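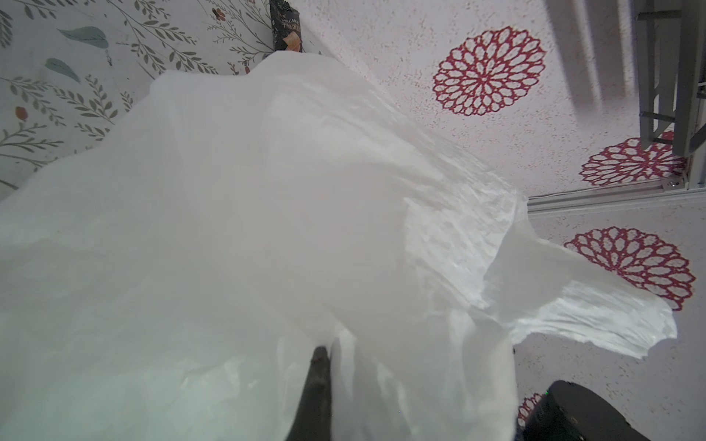 Clerholm Voter Information Project
Progress report to the Grinach Fund, Jan 18, 2024
Prepared by Ute Hinrichs

Work since the last report has gone mostly into the candidate questionnaire and the mailing list. The questionnaire went to all 9 candidates for county offices. Seven have answered in full. Two sent partial answers, and Hagos Yilma is following up with their campaigns by phone.

The mailing list now has 1347 households. We had planned on 2000 by this point. Sign-ups at the library were slower than expected, and the online form was down for part of the month while the host moved servers.

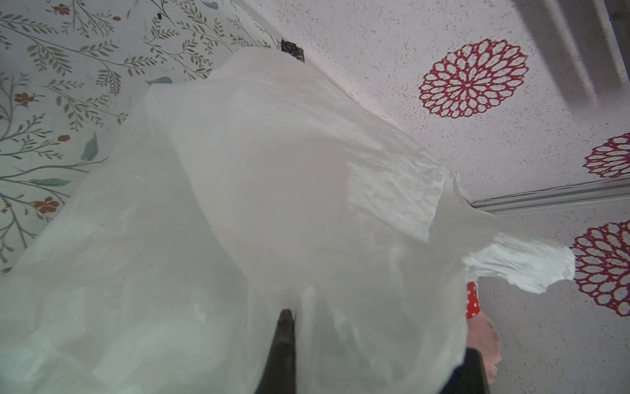 Printed guide

Thabiso Van der Merwe has finished the layout for the first half. The section on the school bond still needs a plain summary of the tax change - the county's own wording runs to two pages and few people will read it. We got print quotes from Flivar and Leitão. Leitão was lower and can deliver in March.

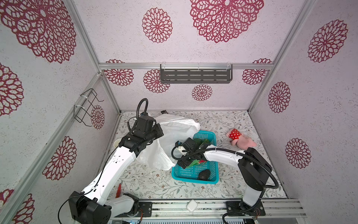
BUDGET AND STAFF

Spending is within the grant. Postage will run over its line, and we ask to move unspent travel money to cover it. Bernardo Vilela has taken over the forum schedule from Ezekiel Doucet, who stays on to check the guide for errors. One forum has no location yet. The next report will include the final sign-up count and a copy of the guide.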